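Pundel Block Stacking: Project Gallery

August 2023

Pundel is a method for teaching a robot arm to stack blocks in an order given to it at the start of a run. The work was done at the Brultwood lab. This page collects pictures and notes on the stacking task for readers who want to know what the numbers in the report refer to. The code and the full tables are on the project's download page.

The task

The arm is given three wooden cubes, one red, one yellow and one green, and a target square marked on the table. It is told a color order from bottom to top. A run counts as a success if all three cubes are stacked inside the square in the right order and the stack stays up after the gripper has backed off. Touching the black border is allowed. Leaning cubes count as a failure even if they don't fall.

The red cube on the target, with yellow and green still out on the table. With an order of red, yellow, green, the yellow cube is the next one to pick up.

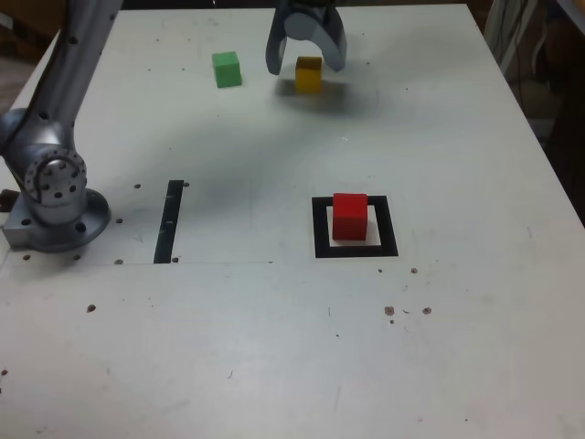 Haslinger wrote in to ask whether the first cube needs to be centered, given that everything else has to go on top of it. In their own setup they had found that an off-center base cube did no harm as long as the policy looked at the cube and ignored the square, and they wanted to know if we had seen the same.

We have. An early version of Pundel aimed every placement at the middle of the square. That worked for the first cube and badly for the other two, which were often let go half over the edge of the one below. The current version aims the first cube at the square and each later cube at the top face of the cube already there. The first cube can then land anywhere inside the border without spoiling the run.

How the training data was made

We recorded 300 demonstrations, all driven by hand with a controller. Starting positions were drawn at random by a script and the operator set the cubes out to match. Every one of the six color orders appears in the set. Failed demonstrations were kept and labeled, and the method uses them to learn when to let go of a cube and when to hold on and adjust.

Each demonstration was cut into short segments, one for every reach, grasp, lift, move and release. Segments shorter than a set limit were thrown out. That left 1,586 segments for training. The segment labels were made automatically from the gripper signal and the height of the hand, then checked by eye.

We also tried training on whole demonstrations without cutting them up. The arm learned the first pick and place quickly, but it lost track of which cube came next, mostly on orders it had seen less often.

The third cube

Most of the failures are here. By this point there are two cubes on the target and the last one has to be carried in above them. Small errors from the earlier placements add up, and the fingers have to open without brushing the stack.

Green in the gripper, with the yellow cube sitting on the red one inside the square. Yellow is a little off from the cube below it, well within what the method can handle.

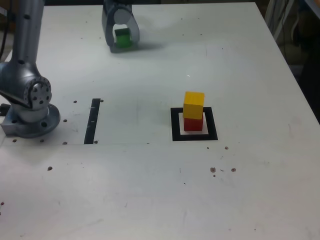
The height of the release matters more than we expected. If the cube is let go too high, it drops and bounces. If the arm presses down too far, the cube underneath gets pushed sideways. Pundel predicts a release height for each placement from the last few camera images, and it waits until that prediction has settled before it opens the fingers. The wait adds a little time to each run. Taking it out made the third placement noticeably worse, so it stayed in.

Results

We ran 122 test trials with starting positions that were not in the training set. In 11 of them the stack was not completed. Most of those were lost on the third cube, and the rest were missed grasps where the cube had started close to another one and the fingers came down on both.

For comparison we ran Ulex, our older scripted stacking program, on the same starting positions. Ulex is faster when every placement goes well. It has no way to correct for a cube that has been set down crooked, and it carries on with the next step regardless. Video of both systems is on the download page.

What we have not tested

All cubes were close to the same size. We have not tried larger cubes on smaller ones, or shapes other than cubes. The target square stayed in one place through all of the training and testing, so we can't say how well the method follows a square that has been moved.

The table surface was also the same throughout. It has picked up marks and drilled holes from other work, and a version trained on a clean sheet may need new data before it runs well on a table like ours, or the other way around.

Tests with a moved target are planned for October. The setup notes, including the cube dimensions and the controller settings, are in the same folder as the code.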